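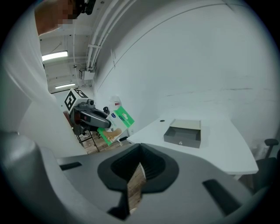

Borora changes the binder in its plant-based burger line

Borora, the meat-substitute producer based in Vutthorpe, has reformulated its chilled burger patties and will stop using methylcellulose in all of them. The new recipe binds the patty with a mix of potato protein and citrus fiber. Packs with the revised ingredient list began shipping in March 2017, and the older recipe will be sold until stocks run out.

The change affects the plain, smoked and black pepper patties. The company's frozen nuggets and its crumbled filling are made on a separate line and keep their present recipes for now.

Methylcellulose is a modified plant fiber that dissolves in cold water and sets to a gel when heated. Makers of meatless burgers like it for that reason. A patty made from textured soy or pea protein has little to hold it together once the fat melts, and a binder that firms up in the pan does the work that muscle protein does in ground beef. The gel softens again as the patty cools, so a burger left on the plate can turn loose and slightly wet in the middle.

Nesma Hajji, head of product development at Borora, said the cooling problem came up more often in comments from caterers than from home cooks. "A restaurant plates it and it gets eaten," she said. "A school kitchen cooks a tray and holds it hot, then the tray is opened and closed for an hour. By the end the texture has moved a long way from where it started."

Potato protein also sets on heating, but the set is permanent. The difficulty is at the other end of the process. Before cooking, a mix made with potato protein is softer and stickier than one made with methylcellulose, and it does not release well from a forming plate. Borora's early batches tore at the edges, and patty weights drifted outside the range printed on the pack. Citrus fiber, made from the peel and pulp left over from juice pressing, was added to take up free water and stiffen the raw mix.

According to Hajji, the team worked through 16 versions of the recipe before settling on one. Most of the later ones differed only in the ratio of the two binders and in the temperature of the water used to hydrate the soy. Colder water gave a firmer raw patty but a longer mixing time. The plant now chills its process water before it reaches the mixer, which required a new heat exchanger and a change to the order in which dry ingredients are added. The coconut fat goes in last, in flakes, so that it stays in separate pieces and does not smear through the mix.

The protein content of the patty rises slightly, from 15 percent to 16 percent by weight. Salt is unchanged. Fat is unchanged in quantity, although part of the sunflower oil has been replaced with coconut fat. Cooking directions on the pack have been revised: the company now advises a lower pan heat and an extra minute on each side, as the new patty browns faster than the old one.

Teun Coppens, who runs production at the Vutthorpe plant, said the line is slower with the new recipe. The forming machine has been set back to reduce tearing, and the plates are cleaned more often during a shift. He expects to recover part of the lost speed when a second set of coated plates is fitted. "The mix is less forgiving," Coppens said. "If the temperature goes up by a couple of degrees in the hopper, you see it in the shape straight away."

The main commercial reason for the change is the ingredient list. Several grocery buyers have asked suppliers of meat substitutes for shorter lists with names that shoppers recognize, and methylcellulose is among the items raised most often. It is an approved food additive and has been in use in bakery goods, sauces and ice cream for decades. Borora does not claim any safety or health benefit from removing it, and the new packs carry no statement about its absence on the front. The list on the plain patty now has 11 items.

Shaimaa Radwan, a buyer at the grocery chain Metwally, said the chain had been testing the new patty in its own kitchen since October. Her team cooked old and new patties side by side in a pan, in an oven and on a gas grill. She described the difference in the pan as small. On the grill the new patty held its shape better when turned, but it stuck if the grate was not oiled. In the oven the two were hard to tell apart until they had cooled.

Metwally will stock the plain and smoked versions in 300 stores. It has not yet decided on the black pepper patty, which sold less well in the old recipe. Radwan said the chain places meat substitutes in two positions, next to the chilled tofu and in the meat case, and that the second has sold better in larger stores. No change in shelf price is planned.

Borora's own costs are expected to rise. Potato protein is a side product of starch making, and the refined grades with little flavor come from a small number of plants. Hajji said the company has a supply contract but declined to give its length or the price. Citrus fiber is cheaper and easier to find, though its water uptake varies from lot to lot, and each delivery is now tested before it is released to the mixer.

Other producers are looking at the same question. Dondov, which makes private-label burgers for several chains, has kept methylcellulose in its main recipe and reduced the amount. Youssra Abdel Hamid, technical manager at Dondov, said the company had tried potato protein and found a bitter note in the finished patty that seasoning did not cover. "Some grades are clean and some are not, and you don't always know which one you have until it's been heated," she said. Dondov is also testing egg white for customers who want a vegetarian product and do not need a vegan one.

Flavor was a concern at Borora as well. In the company's final tasting round, 46 people compared the two plain patties without being told which was which. Borora reported no clear preference for either one when eaten hot. After a half-hour hold in a covered tray, the new recipe was preferred for texture – tasters described the old one as soft – and rated the same for taste. The company has not published the full results.

Hajar Farouk, a food technologist who advises small manufacturers on meatless products, said a direct swap of one binder for another rarely works at the same dose. Smaller firms without temperature control at the mixer would find a potato protein system hard to run, she said, and might do better with a blend that keeps a little methylcellulose. She also noted that shelf life needs to be checked again after any change in how water is held in the product. Borora has kept the use-by period the same as before, and says storage tests support this.

Caterers will receive the new patties in the same case size as the old ones, with a revised specification sheet. The allergen statement has not changed – the patties contain soy, and the line also handles wheat.

Related items

Pea protein prices level off after a tight winter
Dondov adds a second shift for private-label burgers
Meat case or tofu shelf: where chains put meatless products
Coconut fat in chilled foods: melting range and labeling
Metwally drops two frozen vegetarian lines
Short guide to heat-set binders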